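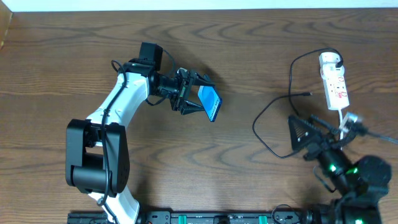

Cúc Đoàn has run the finishing room at Hendlow for nine years. The firm makes tables and worktops for offices, workshops and teaching rooms, and most of her time goes on one question, which is how a wood-grain surface will look and behave once people start putting things on it. We spoke on 7 June 2019, between two batches of sample boards.

Her first point was about direction. A long grain should run with the long side of the table, she said, and a buyer who asks for the opposite is usually thinking of a small sample held in the hand. "On a sample the size of a postcard you see two or three streaks. On a full top you see all of them, and if they run front to back the table looks shorter than it is."

The pointed, wavy figure that appears in many brown tops is a separate matter. In solid timber and in veneer it comes from the angle at which the log was cut, with the growth rings meeting the surface at a slant. In a printed surface it is copied from a scan, and the same figure will return at a fixed distance. Đoàn checks that distance before anything else. "If the repeat is short, you will find the same point twice on one table. Once you have found it you cannot stop seeing it."

Her preference is to put the strong figure at the back edge and leave the straighter grain where the work is done. Small parts are easier to find on a quiet background. She accepts that customers do not always agree, and the Takum range, which Hendlow sells mainly to teaching workshops, is cut with the figure wherever it falls. Selecting the boards would raise the price of each top and slow down the order.

Colour took up a good part of the conversation. A mid to dark brown is the standard choice for benches where small items are handled, and Đoàn supports it for pale and bright objects. Light blue, white and yellow show clearly against it. Black does not, particularly at the edges, where a black tool and its own shadow run together. For black or dark parts she suggests a loose mat in pale grey, which can be lifted off when it is not needed. "People ask for a two-colour top. I tell them to buy a mat. A mat can be replaced."

Gloss is measured at Hendlow with a hand-held meter, and every batch is read at 15 points. A high reading is a common cause of returned goods. Overhead lamps show up as white patches, the grain disappears underneath them, and whoever is using the table has to move their head to see what they are holding. A matt coat avoids this but marks more easily when something hard is dragged over it. The finish now used on most tops, known in the building as Vidura, sits between the two. Đoàn described it as adequate, and said that the first version was not.

"The first version went cloudy where people rested their wrists. We had 488 tops made before we understood that. Some were recoated and some were sold as seconds."

The fault lay in the drying time. The coat was dry to the touch when the tops were stacked, but had not hardened all the way through. The stacking time was lengthened in March and a rub test was added, in which a weighted pad is passed over the surface 300 times and the gloss is read again afterwards. A top passes if the two readings agree within the limit set for that finish.

On care, her advice was short. Wipe along the grain with a damp cloth, then with a dry one. Do not use wax on a sealed surface – it has nothing to soak into and will hold dust. Lift equipment when moving it. Stick felt under anything with metal feet, and check the felt from time to time, as grit gets pressed into it and then acts like sandpaper.

Scratches across the grain are the ones that show. A scratch that follows the streaks can often be left alone, and Đoàn does not recommend filling it. For deeper damage she uses a hard wax stick in two shades, the lighter one first, with the darker drawn over it in short lines to continue the grain.

She is now working on Cao, a top with a finer, straighter grain and a slightly lower gloss. The boards for the next batch were waiting on the rack when we finished, and she went back to reading them with the meter.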